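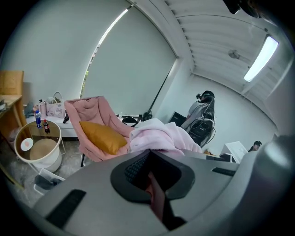
Soft Corner: second hand seating for a shared workroom
Project report, Interiors and Furniture, Dakerport
Gobnait Brennan, Jhair Escobar, Nilton Paucar
Handed in 14 Aug 2022

1. What we set out to do

Make one part of the Onodlow workroom a place you would want to sit down in. The rest of the room is desks and screens and people getting on with things, and that's fine, that's what it is for. But if you wanted a break you either stayed at your desk or went and stood in the corridor. Brief from Arnulfo Guzmán was "improve one corner of a room you already use, spend very little, write down what happened". So that is this.

Budget was £44. No building work, no paint on the walls, nothing screwed to the floor. Everything has to be movable by one person because the room gets rearranged all the time.

2. Starting point

We asked people in the room what they did when they were tired. Mostly: nothing, or phone in the corridor. One person said she ate lunch on the stairs. Nilton drew a plan of the room and we marked where people walked. The middle of the room turned out to be less busy than the walls as all the desks and sockets are round the outside. We had assumed you'd put a comfy chair in a corner (hence the name of the project, too late to change it now). In the end it went out in the middle. "Soft Corner" is not in a corner. Sorry.

3. The pieces

Chair. Pink padded lounge chair, tall back, soft quilting. Came from Cordero, the house clearance place behind the bus station. £25 after Jhair talked to them, they wanted more. Metal legs. We looked at a low brown armchair as well, much heavier, and Gobnait could not shift it by herself so it failed the one person rule. The pink one she could drag and turn easily.

Main reason for picking it was the back. A low back is OK for chatting but you can't put your head down on it. A tall one you can. Also makes a bit of a wall behind you which helps when there is stuff going on in the room.

Cushion. Mustard yellow. £4, same shop. Chosen against the pink, there was a long argument. Jhair wanted grey, to be safe. Nilton said if the chair is pink there is no safe, just go for it. We tried both cushions on the chair in the shop and the yellow one looked like somebody had meant it. The grey one looked like it had been left there.

Blanket. Pale pink, fluffy. Gobnait's, from home, so free. It is a lighter pink than the chair and a completely different feel, long and plushy where the chair is smooth quilting. We talked about folding it over the arm every evening but gave up on that in the first week. It lives in a heap. More on this in section 5.

Side table. Round, glass top, thin white metal frame. £15 from Cordero. Wanted something that didn't look heavy next to the chair, and the glass does that, you sort of look through it. It's big enough for drinks and a phone and a plate if you are careful. That was all the money gone.

4. Layout

Tried the chair facing the window first. Nobody's screen in view, quite nice, but people said they felt like they were being told off, sat with their back to everyone. Turned it round. Then the chair was staring straight at the desks which was worse, you end up looking at whoever is working and they look at you.

Ended up at an angle. Took ages to get right, for what is basically turning a chair. Masking tape on the floor for a week so we could put it back after it got moved.

Table started on the right side as you sit. Made sense on paper, most people are right handed. But that side is where the traffic is, and a glass top with a bottle on it next to a walkway is asking for it. Moved it away from the walkway. There was one complaint, from Cayetano Bustamante, who said he now had to get up to reach his drink. We said then get up. (We did also shift it a bit closer after that.)

5. Four weeks of use

We didn't do anything scientific. There was a sheet of paper taped up near the door and people wrote on it when they felt like it. Also we just looked when we were in there, which was most days.

What people used it for:
Sitting with a drink
Reading, mostly off phones
Phone calls, until someone put a note up
Putting coats and bags on (annoying)
A nap, at least once, not naming anybody

The coats thing was the biggest problem. A nice soft chair in the middle of a working room is where your stuff goes the second you walk in. We put a note on the sheet asking people not to. Helped a bit. Nilton thinks the real answer is hooks by the door and he's probably right but the money was spent and hooks mean drilling.

The cushion. Hardly ever where you leave it. Some people put it behind the back, some hug it, one or two take it away to a desk chair and then it has to be hunted down. We counted this as a success in the end, if people are moving it they are using it. When it's set back in the seat at a tilt it looks like the chair is free, oddly. Square and neat and people hesitate, as if its reserved.

The blanket. We expected it to be ignored in August. Wrong. The room is kept quite cold for the equipment and people wanted it on their knees. It sheds, though. Pink fluff on dark clothes. Several remarks on the sheet about this, one of them rude. If we were buying one we would get something with a shorter pile.

The table. Bottles mostly. Water, cola, whatever. Glass shows every ring and every fingerprint and needs a wipe every day, and the day we forgot you could tell. Still think it was the right one. A wooden top would have hidden the marks but it would've looked like one more desk.

6. Comments from the sheet

"Nice chair, bit pink"
"can we have another one"
"Too close to where people are working, I can hear you breathing"
"whose is the blanket, it's lovely"
"fluff!!!!"
"Sat down for five minutes and felt human again"
"the yellow hurts my eyes. keep it"

Arnulfo asked us to say if there were negative ones we left out. There weren't, apart from the rude one.

7. What went wrong

Measuring. We measured the chair in the shop but didn't measure the inside of the lift. Carried it up the stairs. Not doing that again.

We wanted a lamp. Low light next to the chair would have made more difference than anything else, the ceiling lights are flat and hard. Couldn't find one we could afford, and a cable across the middle of the floor was going to be a trip hazard anyhow. A battery one would work.

Rug, same story. A rug would say "this bit is different" much better than masking tape. Jhair found one but it curled at the edges and we were told no. Fair enough.

We also started writing this up to late. Notes from the first week are thin and Gobnait's plan of the second layout has gone missing so there's only the last version in the appendix.

8. Cost

Chair £25
Side table £15
Cushion £4
Blanket nil
Total £44

Masking tape came out of the store cupboard.

9. If someone carries this on

Hooks first. Then a lamp. Second chair only if there's space, and not a matching one, we think two the same would start to look like a waiting room. Keep the tall back. Keep the table on the quiet side. Wash the blanket before passing it on, cool wash, don't tumble it, Gobnait wants it back in February when she moves out.

Mid project we spoke to the group at Isum who did the same brief last year with a bench and floor cushions. Theirs was much tidier than ours. They told us the floor cushions were walked on from day one and ended up in a cupboard, which made us feel better about having something with legs.

10. Who did what

Plan drawings and traffic marks: Nilton
Buying, haggling, carrying: Jhair and Gobnait
Writing up: all of us, mainly Gobnait, last night
Wiping the table: Nilton, nearly always

Appendix A final plan
Appendix B receipt from Cordero (one receipt covers chair, table and cushion)
Appendix C comment sheet, photocopy, a bit faint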